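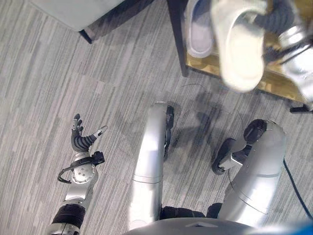 Is the Lillance hand upgrade worth it for picking up soft things around the house?

Posted by carpetmoth, Tue 4 November

Hi all, long-time reader, first time posting, so please bear with me. We've had our Bitar humanoid since May and overall I'm very fond of it. It walks nicely on our carpet tiles, it knows where the furniture is, and it does what it's told about nine times in ten. What I mostly want from it is tidying. I have a bad hip and I don't bend down if I can help it, so shoes, slippers, socks and the occasional dropped magazine are the whole job as far as I'm concerned.

The basic grippers it came with are fine for a box and hopeless for anything squashy. The dealer is now offering the Lillance five-finger hands as a pair, fitted, for 3,000 dollars, or on a rental plan through Dekoleck for 103 a month. That's a lot of money to have slippers put away! Does anybody here own these hands and use them for ordinary household stuff? And do they cope with things like thick soles, where there isn't much of an edge to get hold of?

Posted by Gravy_Boat_Pilot

We've had the Lillance pair on ours for a good while now and I'd say yes, with a few grumbles, so let me ramble a bit.

Slippers are one of the easier things, to my mind. Ours takes them by the heel, with the fingers wrapped around the back, and that works much better than going for the toe. If yours keeps going for the toe, look in the grasp settings under "footwear" and change the preferred end. It took me an embarrassing number of evenings to find that menu. Open-toed ones are fine too, but very floppy ones (my wife has a pair that are basically socks with ideas) get dropped quite a lot.

Thick soles are good news, by the way. There's more for the fingers to close on. Start with the slippers up on something low, a shelf or a coffee table, and move on to the floor once that's going well. Reaching all the way down is where ours gets slow and a bit wobbly – it will get there, but you could make a cup of tea in the meantime.

Now the grumbles. It does one slipper at a time, even with two good hands, and the other hand just stays open out to the side while it works. I'd hoped for a pair in one go. Also keep charging leads and other cables off the carpet where it's going to be stepping, and wipe the fingers down now and then, as fluff gets into the ribbing. I use a dry paintbrush.

On price, I'd rent first. The Dekoleck plan let us send ours back inside 50 days, though do check that's still in the terms before you sign anything.

Posted by uvelen_fan

get the Uvelen ones instead, 500 cheaper and they fit the same wrist I think. Haven't tried them on shoes.

Posted by Marzipan Hill

I'd be careful with the advice just above. The Uvelen hands did go on our Bitar, but only with an adapter ring that had to be ordered separately, and the dealer wouldn't fit it for us. They're lovely for cups and jars. For fabric I found the fingertips too smooth, and we went back to Lillance in the end.

One more thing for carpetmoth, as you mentioned your hip. Ask the dealer to set a put-down height while they're there fitting the hands. Ours sets the slippers side by side on a bench next to my chair, and I can slide my feet in without leaning over at all. They did it as part of the fitting visit and didn't charge extra, but I did have to ask. Let us know how you get on!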